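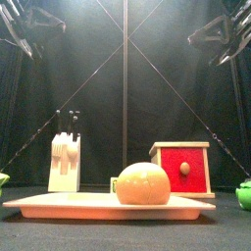

28 Oct 2026, Skolberg camp workshop

Finished the off-season check of the canoe shed ahead of the Tustville school group. 362 paddles and life jackets tagged, 8 pulled for repair (mostly split grips, one torn buckle strap). Repair pile is on the left-hand bench, please don't put them back on the racks.

Tent peg stock: the book says 2,000, I get 1,871. Florin Mihăilă thinks the rest went to the Hegazy site with the big marquee. Will ask.

Second coat of varnish on the dining hall benches tomorrow if the humidity drops. Colour is a shade darker than last year's tin. Stostis order not in yet.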